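Clasgate granite worktop cleaner, 400 ml: six months on

Posted January 28, 2021

I bought my first bottle of this in July, after the spray I had used for years went off the shelves. I wanted something for a stone worktop that I could use every day without thinking much about it. I am now on my third bottle, so I have a fair idea of what it does and doesn't do.

It comes as a ready-mixed liquid in a trigger bottle. There is also a concentrate, which I haven't tried. The label says to spray, leave for a minute and wipe with a soft cloth. I leave it for less than that most days and it makes no difference to ordinary crumbs and tea rings. Dried egg does need the full minute, and sometimes a second go.

The main thing I look for is smearing. My old spray left a dull film that showed up when the sun came in from the side, and I had to buff it off with a dry tea towel. With the Clasgate I still get a few streaks if I use too much. Two squirts is enough for the stretch between the hob and the sink. Four is too many. A microfibre cloth works better than a sponge, and a damp cloth works worse than a dry one.

On grease it is middling. The patch beside the hob takes a proper scrub after a fry-up, and I have gone back to a drop of washing-up liquid in warm water for that, then the spray to finish. My neighbour Hannelore Albers uses the Nodosen one, which is stronger on grease but has a pine smell that stays in the kitchen until bedtime. I borrowed hers for a fortnight and gave it back. The Clasgate smells faintly of soap and is gone in a few minutes.

It is not a sealer. I mention this as two people at work thought it was. If water has stopped beading on your stone, a daily spray won't bring that back and you will need a separate product. I use the Kalusar one once a year, which is fiddly and means keeping everything off the worktop overnight. 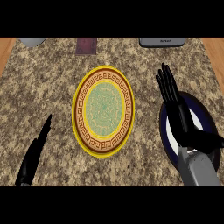 Speckled stone is forgiving in one way and annoying in another. It hides crumbs so well that I often only find them with my hand. I now wipe the whole surface in the evening whether it looks as if it needs it or not, and a bottle lasts me 8 weeks doing that.

The trigger is the weak point. On my second bottle it began to dribble down the neck when there was still a third left, and I ended up pouring the rest into an old bottle. The first and third have been fine. The nozzle also has no locked position, so I wouldn't lay it flat in a cupboard or a shopping bag.

I keep it off the wooden parts of the kitchen. The label says stone only, and I have a separate oil for the wood.

Price is fair. It costs a little more than the supermarket's own and less than the Nodosen. I would buy it again for daily wiping, with something else under the sink for the hob end.

Good: hardly any smell, few streaks, lasts well
Less good: weak on grease, poor trigger

Friederike Janssen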